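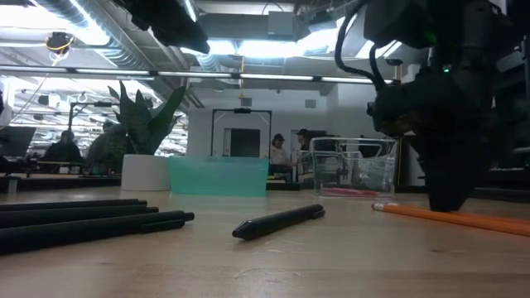

La pince au ras de la table, avec les feutres noirs d'un côté et le crayon orange de l'autre.

Comment un robot apprend-il à ranger des crayons ?

Toi, quand on te demande de ranger ta trousse, tu soupires peut-être un peu, mais tu sais comment faire ! Tu regardes, tu tends la main, tu serres juste ce qu'il faut, et hop. Pour un robot, chacun de ces petits gestes est une vraie aventure, et c'est justement celle qu'ont choisie les élèves du club Mivik pour leur projet de l'année (ils ont entre dix et treize ans, et ils se préparent au concours Grilteck, qui a lieu en août).

Leur règle du jeu tient en une phrase : les crayons vont dans une boîte, les feutres dans une autre. Facile ? Pas tant que ça. Un crayon, c'est fin, ça roule, et si la pince descend de travers, elle le pousse au lieu de l'attraper. Alors on recommence, encore et encore. Depuis la rentrée, le club a noté 618 essais dans son grand cahier, et nearly tous les élèves y ont écrit au moins une page. 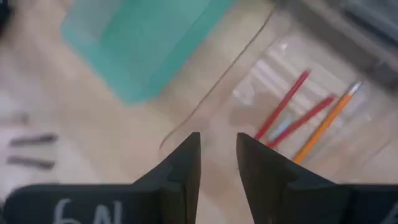 Trois crayons, deux rouges et un jaune orangé, dans le bac transparent, vus juste au-dessus des doigts de la pince.

Orla Fitzgerald, l'animatrice, aime bien poser cette question aux nouveaux : « Si tu fermais les yeux, comment saurais-tu que tu tiens un crayon ? » On le sent avec les doigts, bien sûr ! Le robot, lui, peut se servir d'une caméra pour repérer les objets, et mesurer l'effort de ses moteurs quand la pince se referme.

Et chez toi, tu peux essayer : prends deux règles, une dans chaque main, et attrape un crayon avec. Tu verras, il faut un peu de patience.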